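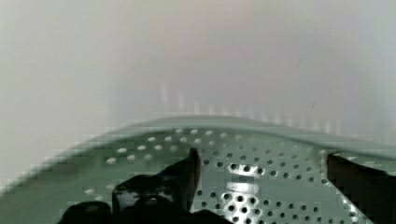

*Sage green, full of holes, smooth rim. A perforated metal tray.*

Hi, I'm Huia McAlister, and I'm looking for someone to come and work with me at Trerivance, my small plant nursery and potting shed on the edge of Hilon. It's a part-time job to start with, 17 hours a week, and if we get along and the autumn orders are anything like last year's it'll grow from there.

I should say straight up that I've never written a job ad before. My last two helpers came to me through the market (one was buying thyme, the other was complaining about her thyme) so bear with me if I ramble.

## What we grow

Herbs mostly, plus a lot of succulents and whatever perennials I've fallen for that year. At the moment it's salvias and I can't be stopped. We sell through the Mercado, the covered market down by the river, and we do the pots and table plants for a few cafés in town, Cikia being the biggest and the fussiest. I mean that kindly! They pay on time and they notice when a rosemary has gone leggy, and I'd much sooner have that than a customer who lets them all cark it on a windowsill.

The shed holds 3000 pots when it's full, and by the end of October just gone it was very full. I had trays on the steps. I had trays in the ute. I'd like not to do another spring like it on my own, hence this ad.

## What you'd be doing

Pricking out, potting on, watering, more watering, labelling, sweeping. Loading the van on market mornings and unloading it again with (we hope) a lot less in it. Washing pots, which is the job everybody hates and which I'll share with you fairly, with the radio on. You'd also take over the café round once you know the plants, so you'd be the one popping in to Cikia to swap out the tired ones and have a chat with the kitchen about basil.

There's some selling at the Mercado too, every second market or so. You don't need patter. People ask the same handful of questions and you'll have the answers by your third go: yes, it wants full sun, no, you can't keep the coriander alive forever, yes, the mint has to stay in a pot.

The afternoon shift finishes at 1645, which sounds oddly exact but the last bus up our road leaves on the hour and it's a decent walk to the stop. If you drive, you can park beside the tank.

## Who I'm after

You don't need a hort certificate. If you've got one, lovely, tell me about it, but I've known people with certificates who couldn't tell a dry pot by its weight and people without who could do it half asleep. I'd like someone who's grown things before, even if it's tomatoes on a balcony, and who's happy to get their hands filthy in cold weather. The shed is not heated. I'll say that again further down so you can't claim I hid it.

You'll need to be all right lifting a full bag of potting mix, or honest with me about what you can lift so we can sort out a trolley. I've had a crook shoulder myself, so there are already a few ways round the heavy stuff.

Neat handwriting is a real plus! We still write the labels by hand and mine look like a spider fell in the ink. Miroslava Hubáček, who does our books and the online orders from her kitchen table, has asked me in writing to hire someone whose sevens look like sevens.

If you speak another language, put that in too, as half the regulars at the market will be thrilled to practise on you or the other way round.

## Pay and the rest of it

Casual rates under the award, paid every fortnight, with super. Miroslava runs all that and she's never been late. Market mornings are early and you get a paid breakfast break plus an egg roll from the stall opposite, on me. You can take home any plant that's a bit too ugly to sell, and there are plenty of those. My own garden is entirely made up of them.

Boots and gloves supplied. A decent coat would be good, bring your own, because the shed isn't heated (see, told you).

I'm pretty relaxed about which hours you do outside the market. School drop-offs, uni, another job, all fine, as long as the watering gets done when it's hot. In summer that part can't shift and I'll be a bit of a dragon about it.

## How to apply

Send me a note of 200 words or so, no more, telling me who you are and what you've grown. A résumé is welcome if you've got one handy but don't lose a night's sleep over the layout. I'd honestly enjoy hearing about something you killed and what you reckon went wrong. I'll start: an entire bench of lavender, overwatered, by me, in my second year.

You can drop it in at the Trerivance stall at the Mercado or leave it in the letterbox at the nursery gate. If writing's not your thing, come by the stall and have a yarn once the rush has died down.

I'll ask a few people up for a paid trial morning. We'll pot up some succulents together, have a cuppa, and you can have a good look round and decide whether you could stand it. Please bring any questions you like, including about money.

I'll reply to everyone who gets in touch, though it might take me a bit if the salvias are playing up.

Huia
Trerivance, Hilon
29 Nov 2020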